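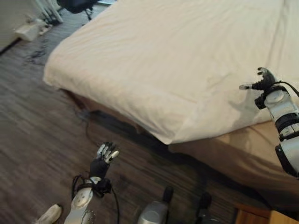
The loose corner of the sheet, with the left hand over the floor and the right hand over the bed.

Tadis: frequently asked questions

What is Tadis?

Tadis is our method for teaching a two-handed robot to make a bed. The robot learns from demonstrations, and it has to decide for itself where to grab the cloth. We love this problem! A sheet has no fixed shape, it hides its own edges, and it changes every time you touch it.

Why start with corners?

A hanging corner is the easiest part of a sheet to find and the easiest to get wrong. If the hand closes on the wrong layer, the whole side shifts and you're back to smoothing. Most of our training time goes into those few inches of cloth.

How much data did you use?

We recorded 600 demonstrations for corners and another 600 for smoothing and pulling the top surface flat. They come from 8 bedrooms in Busville, with whatever sheets and floors were in them.

Does the robot measure the sheet first?

No. It works from the head camera and the finger positions. We tried fitting a full 3D model of the cloth in an earlier version (called Marras, if you've seen that name in our older posts) and it was lovely to look at but far too slow.

What does Tadis predict?

A short plan for both hands together, 20 steps long. It runs the first part, looks again, and makes a new plan. Planning the hands as a pair was the change that got us most excited, because one hand can wait near the corner while the other holds the top of the sheet in place.

What still goes wrong?

Plenty. Fitted sheets with tight elastic are hard. So is pale bedding on a pale mattress, where the edge nearly disappears. The robot also sometimes lets go too early, and we haven't found a clean fix for that yet. If you have ideas, please write!

Can it handle blankets or comforters?

Thin blankets, sometimes. Comforters, not yet. They're thick enough that the fingers can't close around a fold the way they do with a sheet.

Will it work with my robot?

You need two arms, hands with fingers that can pinch, and a camera that looks down at the work. Simple two-jaw grippers should be possible, but we haven't trained on them.

Where can I get the code?

The training code is on the Brostholm project page, along with the corner demonstrations. The smoothing set goes up in February, once we finish checking the labels.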